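Can a machine tidy your bedroom floor yet?

I get this question more than any other on this page, more than grout, more than how to get candle wax out of a tablecloth. Someone sees a clip of a robot folding a shirt and writes in to ask if they can stop picking up after themselves. So I've been keeping an eye on it, and I've started judging chores by how hard they'd be for a machine. Funny thing is, it has made me better at doing them myself.

Start with what already works. Floors, if they're bare. Dishes, if you load them. My sister-in-law has a Rirell robot vacuum that she bought for 276 dollars, and it does a fine job in her hallway, where there is nothing but hallway. In my bedroom it ate a phone cord and quit (14 minutes in, I was timing it).

The trouble is the small stuff. You know the kind of pile I mean — hair clips, cords, something fuzzy, a flashlight, a bit of packaging you meant to throw out. A vacuum can only go around it or choke on it. To clear it, a machine has to look at each thing, decide what it is, pick it up without dragging three other things along, and know where it lives. That last part is where most people in my house fail too. 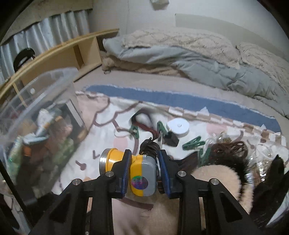

Floor pickup, one thing at a time: a headlamp, strap and all, with green clips still to go.

Straps are a good example of what makes this hard. The hard part of a headlamp is easy to get hold of, but the strap goes wherever it likes and catches on whatever is next to it. Cords are worse. A patterned blanket doesn't help either, at least for my eyes. I lose brown hair ties on a brown print every single week, and I'd expect a camera to have its bad days with that too.

Gisela Hamann, who wrote to me from Edley, asked whether she should hold off on buying storage bins until the robots get here. No! Buy the bins. Anything that makes the job easier for a machine makes it easier for you right now, and you can begin this evening:

Spread an old sheet or a thin blanket before you sort. Small things don't roll under the bed, and when you're done you can shake the crumbs outside.

Pick up the big hard things first. They come away clean and you can see what's left.

Wrap every strap around the thing it belongs to and tuck the end under. Same for cords, with a twist tie or a rubber band.

Put clips onto something. I snap mine along the edge of a piece of stiff cardboard, and they stay there until I want one.

Throw out clear packaging as you open it. It hides under everything and it's miserable to spot on a light floor.

Use see-through bins, 2 at most per room. With a third one I just start moving the mess around.

As for when we'll be able to buy something that does all this, I don't know. Imke Nolte, a reader who fixes appliances for a living, thinks a decent floor-clearing machine would have to cost around 3,000 dollars before any normal household would look at it, and she wouldn't want to be the one repairing it. I'd pay that for one that matched socks, I think. I'd want to see it handle a pile of necklaces first.

Next time I'm back to laundry, and yes, I will get to the question about felted sweaters. If you've got a robot vacuum that copes with rug fringe, write and tell me which one, and what you did with the fringe.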